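## 4. Recording demonstrations in the simulator

The sales sheet for the Lastance recorder says a new operator can produce usable examples in an afternoon. Allow longer. This section covers the three-part table task in the Korwood package, and it assumes you have already paired the hand controllers (Section 3). 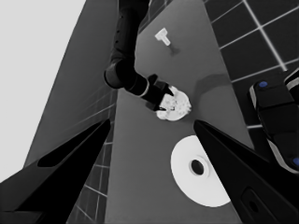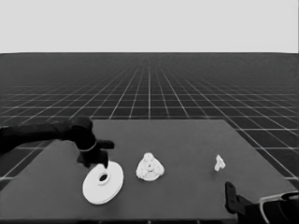
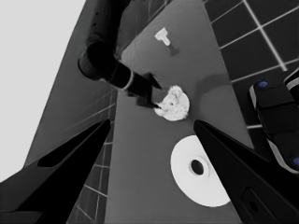 *Fig. 4.1 – Three views from the table task: white parts, grey tabletop, two black arms.*

### 4.1 Before you record

1. Open the task file and load the table layout. Check that the disc with the centre hole, the lumpy part and the smallest part have all loaded.
2. Cycle through the views with the **V** key. Do this for every session, even if you only changed the operator name. A view that has dropped out gives no warning, and the recorder will happily save a blank stream.
3. Set the episode limit to 2373 steps. The default is 1481, and slower operators hit it with a part still in the gripper.
4. Move each arm through a small circle. If the left controller moves the right arm, stop and redo the pairing.

> **Note:** The hand views are steeply tilted, and the gripper's own fingers cover a good part of the table. In two of the views above, a finger hides the right side of the disc. Judge your approach from the overhead-style view if you have one configured, and treat the hand view as a second opinion.

### 4.2 Recording an episode

1. Press **Record** and hold still for one full second. The trimming tool looks for this pause. When it can't find one, it guesses, and it guesses badly.
2. Bring one arm in over the part you've chosen. Slow down before the fingers reach it.
3. Close the gripper, wait for the grip value to settle, then lift.
4. Carry the part to the target and open the gripper fully before backing away.
5. Press **Stop**, then mark the episode *Keep*, *Discard* or *Unsure*.

Use *Unsure* freely. The manual for the previous version told operators to avoid it, and the result was a lot of doubtful episodes filed under *Keep*.

**Caution:** Don't pause in mid-air to think. The model copies the pause along with everything else. If you lose your place, stop and discard.

**Caution:** A part that slips and gets picked up again is a separate kind of example. Tag it *recovery*. Left untagged, it teaches the system that dropping things is part of the job.

### 4.3 How many is enough?

The package recommends 142 kept episodes for each part. We haven't found where that number came from. Iñaki Rivas ran the Teldale set with it and got a model that handled the disc well and the lumpy part poorly, which suggests the count matters less than what's in it. Vary these things on purpose:

- which arm makes the pick
- the side you approach from
- the spacing between parts
- the colour of the light, if your licence lets you change it (the basic one doesn't)

Random placement is switched on by default, but it only shifts parts by a small amount. After 23 episodes, open the placement plot and look for bare patches. You will probably find some. Drag the parts into those areas by hand and carry on.

### 4.4 Checking what you've got

Play back every tenth episode at normal speed, all views. Fast playback hides jitter in the wrist.

The **Quality Score** in the side panel should be read with care. It rewards short, smooth episodes and doesn't check whether the gripper was holding anything – we have seen high scores on episodes where the fingers closed on air. Sort by score if you like, but don't delete by it.

Simulated contact is forgiving, too. A grip that barely touches the rim may hold here and fail on a real bench. Kordestani, the add-on that claims to correct for this, changes the friction settings and nothing else that we could measure. If you use it, write the version in the session notes and keep those episodes in their own folder.

### 4.5 Exporting

1. Close the recorder. Exporting with it open can leave out the last episode.
2. Choose **Export > Kept only**.
3. Compare the exported total with the *Keep* count in your session log. If they differ, export again before you clear the cache.

Uploads to the shared server run on Tuesday. Anything marked *Unsure* stays on your own machine until someone else has watched it.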